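Werkstattbuch, Projekt Astumska
Dezember, Eintrag ab 9:40 Uhr

Thema heute wieder: Wegräumen und Einpacken mit den Handgreifern. Mich treibt immer noch die Frage um, ob eine Maschine die kleinen Handgriffe schon übernehmen kann, die bei uns in der Werkstatt und zu Hause dauernd anfallen. Schale greifen, Beutel aufhalten, Zeug hinein, fertig. Klingt banal und ist so ein schönes Problem!

Zuerst die durchsichtigen Sachen. Klarer Kunststoff auf hellem Tisch ist für die Bilderkennung eine Zumutung, und trotzdem will ich genau damit anfangen. Wer Küche kann, muss auch Verpackung können.

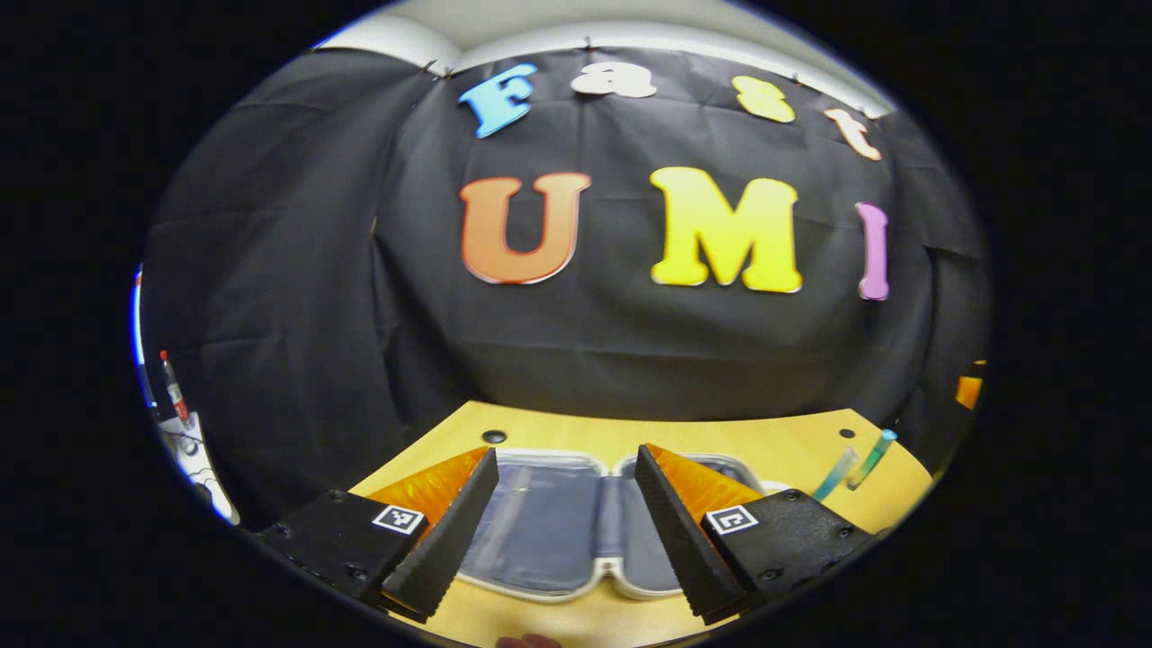
Beim Öffnungswinkel bin ich inzwischen für weit auf und spät schließen. Die weichen orangen Finger verzeihen viel, aber wenn man zu früh zudrückt, wandert ein leichtes Teil einfach weg. Für die Vorführungen also: langsam heran, kurz stehen bleiben, dann zu. Ziel sind 50 Durchgänge pro Gegenstand, bei den klaren Teilen lieber mehr. Insgesamt wären über 500 schön, mal sehen, was die Handgelenke sagen.

Rodrigues (der Rechner, der die Auswertung macht) hat die Daten von gestern durch. 7 Durchgänge verworfen, alle wegen verdeckter Marker. Damit kann ich gut leben.

Danach beidhändig. Das ist der Teil, auf den ich mich am meisten freue – eine Seite hält, die andere arbeitet, so wie man es beim Einräumen sowieso macht, ohne nachzudenken.

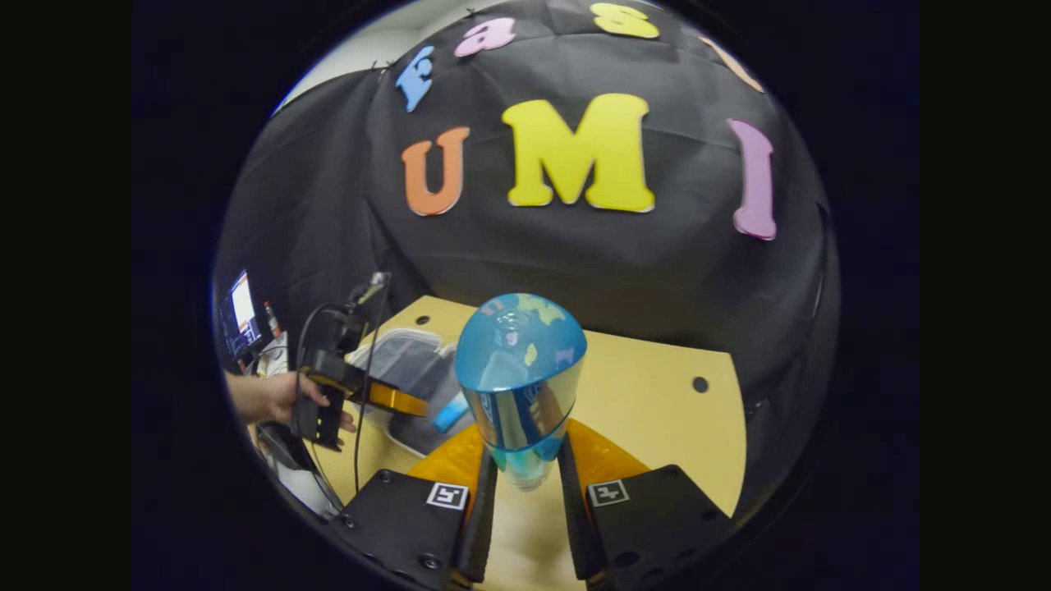

Glänzende, runde Oberflächen bleiben heikel. Spiegelungen wandern mit jeder Bewegung mit, das Modell muss lernen, sie zu ignorieren. Mein Tipp: Es klappt früher, als die Kollegen von Werkis glauben. Falten in weichem Stoff halte ich für die härtere Nuss.

Offen:
Kabelführung am zweiten Greifer prüfen
2 Ersatzfinger bei Stultham bestellen
Marker vor dem nächsten Lauf abwischen
Dateinamen endlich einheitlich, auch meine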